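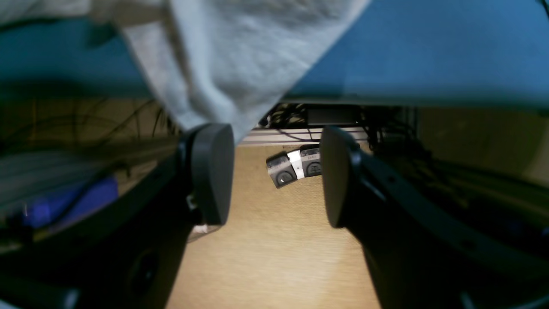 Home | Contents | Chapter 3 | Glossary

Chapter 3
What Things Cost When You Aren't Looking

Reading time: 15 minutes

Ask the owner of a small business what it costs to make one more of whatever she makes, and you will get a quick, confident, wrong answer. Raluca Sârbu ran a bakery in Medina and priced her rolls by adding up flour, butter and yeast. The rolls sold out every morning. By December she was behind on the rent, which had never been invited into the recipe.

Rent is a fixed cost. It arrives whether she bakes 100 rolls or spends the month in bed. Flour is a variable cost and has the decency to stay away when the oven is off.

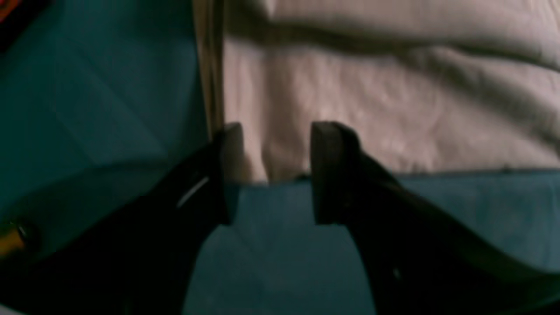
Her landlord, Tolera Ayele, understood the difference perfectly, as landlords tend to. He suggested she bake more. Spread over 60 rolls a day, the rent weighed heavily on each one; spread over a few hundred, it nearly vanished. So did her customers' appetite, but demand is the business of Chapter 4.

In this chapter we sort costs into their proper piles, then spend several pages on the ones that refuse to be sorted. Keep a pencil handy. The tables in Section 3.2 have blanks, and the blanks are yours.

Contact | Copyright Putidham | Back to top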